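December, a little after 8 in the evening

Spent the best part of the day on the utility cupboard, which I had promised myself would take 90 minutes. It took that long to get the door to open all the way. Behind it was everything I have ever put down with the words "that'll come in handy", and none of it has.

The Broltex box came out first. I have no memory of buying anything from Broltex, but I've evidently kept their packaging through two house moves. Then the extension lead I bought in Beltstead to replace the extension lead underneath it. Then a carrier bag full of other carrier bags, which I folded, felt proud of, and put back.

Threw out the instructions for the Onishi kettle. The kettle went years ago. Kept the instructions for the Drukutano heater, having no heater, out of what I can only call cowardice.

Last of all, from the back of the shelf, the white plastic thing.
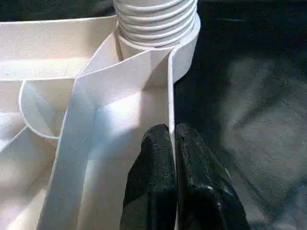
Words and picture: the keeper of the cupboard

It has a ribbed neck, like something you'd screw a cap on or push a hose over, and below that it goes off into folds and loops as if it had lost interest in being a bottle. I tried it against the washing machine, the sink and, in low spirits, the hoover. No luck with any of them.

Into the bin it went at four o'clock. By half past it was back on the shelf, on top of the heater instructions. Beans on toast for tea. Must buy bin bags.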